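## 3. How people learn a fiddly hand skill at home
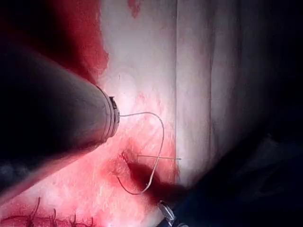 I should say straight off that I came to this subject as a knitter and a mender of jumpers, and only later as someone who gets paid to write papers about it. That matters, as a fair bit of what follows started as a hunch at my own kitchen table and had to be dragged into something I could test.

The question in this section is a simple one. When a grown-up picks up a new hand skill (darning, in our case), does it help more to practise a little every day or to sit down for one long go at the weekend? The older writing on practice mostly leans towards little and often, but a lot of it is about typing or throwing things at targets, and I wasn't sure it would carry over to a job where half the trouble is keeping the thread from twisting.

### 3.1 Who took part

We put up notices in the library and the two wool shops in Skudau and ended up with 36 people, none of whom had darned anything before. (A few had sewn on buttons. I let that go.) They were split evenly between a daily group and a weekly group, and everyone got the same kit: a wooden mushroom, a blunt needle, a ball of grey Brustine sock yarn and a stack of knitted squares with a hole already cut in each.

The daily group did ten minutes a day. The weekly group did seventy minutes in one sitting, so the total time came out the same. It all ran for 6 weeks, starting in October, and people kept a paper diary of what they'd done and how cross it had made them.

### 3.2 Scoring the darns

By the end we had 287 finished squares in a box under my desk. Each one was looked at by 3 markers who didn't know which group it came from, using the Hendriks sheet, which gives points for even spacing, flat edges and how well the patch holds when you pull it. The first version of the sheet also had a line for "neatness", but the markers couldn't agree on what it meant and we dropped it after the trial run.

Figure 1. Close view of a thread leaving the metal tip of a dark instrument and looping loosely across a dark red incision.

### 3.3 What we found

Both groups got better, and for the first fortnight you could hardly tell them apart. After that the daily group pulled ahead on spacing and stayed there. On flat edges there was no real gap at all, which surprised me, and I still don't have a good account of it. My best guess is that edges depend on how hard you pull, and people seem to settle on a pull early and stick with it whatever you tell them.

The diaries were more fun to read than the scores. Weekly people wrote a lot about sore necks and about forgetting how to start — several had to go back to the leaflet each time. Daily people grumbled about finding the ten minutes, and missed more sessions than they'd promised to, but hardly ever mentioned the leaflet after the second week.

I'd be careful about making too much of this. Our sample was small and keen, and anyone who answers a notice in a wool shop is already halfway to liking wool. We also used one weight of yarn throughout. A second run with finer thread is being set up at Fakport, with the same squares and the same marking sheet, and a longer gap before the final test so we can see how much sticks.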